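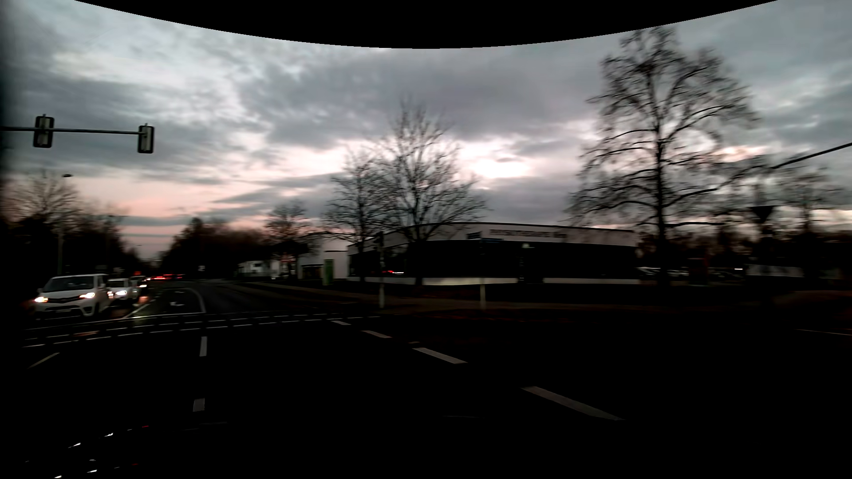

Headlights on, a strip of pink low over the far end of the road.

Do you drive, ride, walk or bus it when the light's like this? I'd love your help

Hi, I'm Jae-hoon Hong, and I'm looking for people who are out on the road in the dim part of the day, before the sun's properly up or after it's gone, and who wouldn't mind writing a bit about it for me. That's the whole job, more or less. You go where you were going anyway, and then you tell me how it was.

The project is called Clernero. It's a small study of what getting to and from work (or school, or the rink, or your mum's) is like in low light, and it's run out of the Jorunard Centre in Eturberg. There's me, there's Birthe Grímsdóttir who looks after the interviews, and there's Troels Vestergaard who does the maps and is the only one of us who understands the signal timings at Lehner Road. We've got money for one full round this fall and we need to line people up now, well ahead of the clocks changing.

Why low light? Broad daylight gets studied to bits, and so does full night. The in-between bit gets lumped in with one or the other. But if you've ever come up to a set of lights with the sky still bright and the road already gone dark, you know it's its own thing. White vans show up beautifully. Dark cars, less so. Painted arrows come and go depending on the angle. Some folks love that time of day for the sky (I'm one, I'll slow down for a good pink sky any morning of the week) and others grip the wheel until they're home. I want to hear from both kinds.

Who I'm looking for

You're 18 or over and you make the same trip at least a few times a week in the dim hours. Any way of getting there counts. Drivers, cyclists, walkers, people who stand at the bus stop with a coffee, delivery folks, somebody who does the early shift at the hospital and gets a lift from a neighbour. You live in Eturberg or close by, or your trip takes you through it.

You don't need to own a car. You don't need to write well, either. Spelling mistakes are fine, and so is French. If you'd sooner talk than type, leave us voice messages and Birthe will type them up.

I'd especially like to hear from:

Shift workers, including anybody whose trip home is the dim one
People over 65 who still drive but have started planning their day around the light
New drivers in their first year with a licence
Anyone who walks a kid to school or daycare before sunrise
Cyclists who use Lehner Road, brave souls that you are
People who've moved here from somewhere with a lot more sun

If you drive for a living and have a dispatcher or a boss, please check with them first that it's okay to take part. We don't need your employer's name and we won't contact them.

What you'd be doing

A diary, first of all. It runs for 2 weeks in the fall, and then again for the same length of time in February, so we catch the days getting shorter and the days getting longer. Each day you make your trip, you fill in a short entry afterwards. AFTERWARDS, please. Parked, or home, or at your desk. I don't want a single word written at a red light, and entries that were clearly done behind the wheel will get you a grumpy phone call from me.

An entry is around 60 words, more if you're in the mood. We give you a few prompts, things like:

What was the sky doing?
Which part of the trip did you like least, and did the light have anything to do with it?
Did other people's headlights help you or bother you?
Could you read the lane markings where you needed them?
Was there something you noticed late?
Anything nice?

That last one is there because Birthe insisted on it, and I'm glad she did. In the pilot we got a whole page about bare trees against the clouds from a man who'd told us on the phone he had nothing to say.

After the diary there's an interview, in person at the centre or over the phone, whichever suits. Birthe does these and she's very easy to talk to. She'll have read your entries and will ask you to draw your trip on a sheet of paper. The drawing can be terrible. What we care about is what you put in big and what you leave out. People draw one intersection huge, with every turning arrow and the lights hanging on their long arm over the road, and then a wiggly line for the rest, and that tells Troels a lot about where to look.

There's a group evening too, at the very end, with soup. It's optional. We'll put the maps up on the wall and you can argue with them.

What you'd get

$240 for the whole thing, paid in two halves, one after each diary round. If you have to drop out after the fall you keep the first half, no hard feelings. Bus fare or parking for the interview is on top of that. If you need childcare for the interview, tell us when you book and we'll sort something out.

You'd also get a copy of the finished report, which we're writing in everyday words with plenty of Troels's maps in it. It goes to the town's roads people as well. I can't promise you they'll repaint your favourite faded turn lane or put in the street lamp you've been asking for. They have said they'll meet with us and go through it, so your grumbles will at least be read out loud in a room with the right people sitting in it.

What happens to what you write

Your name comes off your entries before anybody outside the three of us sees them. If we'd like to quote you, we'll show you the quote first and you can say no. Home addresses never go on a map; Troels trims the start and end off every trip. We keep the diaries locked up for the length of the project and then destroy them, unless you'd like yours back. Plenty of pilot people did.

You can quit whenever you like and you don't have to say why.

A few things people have asked me

Do I need a dashcam or an app? No, nothing like that. Paper booklet, web form or voice message, your pick.

What if it's raining and there's no nice sky? Great, write about that. Flat grey days are just as useful to me as the pretty ones.

I only do the trip one way in dim light and the other way it's full day. Can I still join? Yes please! Write up the dim one and skip the other.

Can my partner and I both do it? You can, and you'd each be paid, as long as you write separately and don't peek. Couples who share a car are quite fun for us, as the passenger tends to see a different road.

I hate driving at that hour and I'm thinking of giving it up. Is that a problem? Not a bit. You're very much who I'd like to talk to. If you change how you travel partway through, keep going with the diary and tell us about the change.

I work nights and sleep all day, when would the interview be? Birthe can do early mornings and she can do evenings. She's flexible.

How to put your hand up

Phone us at the centre and ask for extension 1046, or drop in and ask for Clernero at the front desk. Grethe Østergaard is usually there and has a stack of the forms. You can also fill one in on the spot, it's a single page. What I need from you is:

your first name and a way to reach you
the trip you make, in a line or so (for example "Lehner Road to the hospital, by car, before sunrise")
how often you make it
whether you'd like paper, web or voice

Please get it in by 14/05/2019. I'll call everyone back myself, including the people we can't fit in this time. We're choosing for a mix of trips and ways of travelling, so if there are lots of drivers off the same stretch I may have to pull names from a hat, and if that happens to you I'll keep you on the list in case a spot opens up.

If you'd like to hear from somebody who's already done it, Kolbrún Eskildsen took part in the pilot on her bike and is happy to chat. Ask me and I'll put you in touch – she'll give you the straight goods, including the bits she found a pain (mostly my handwriting on the booklets, which are now printed).

And if this isn't for you but you know a baker, a nurse, a paper carrier or a hockey parent, please pass it along to them.

Thanks so much for reading,
Jae-hoon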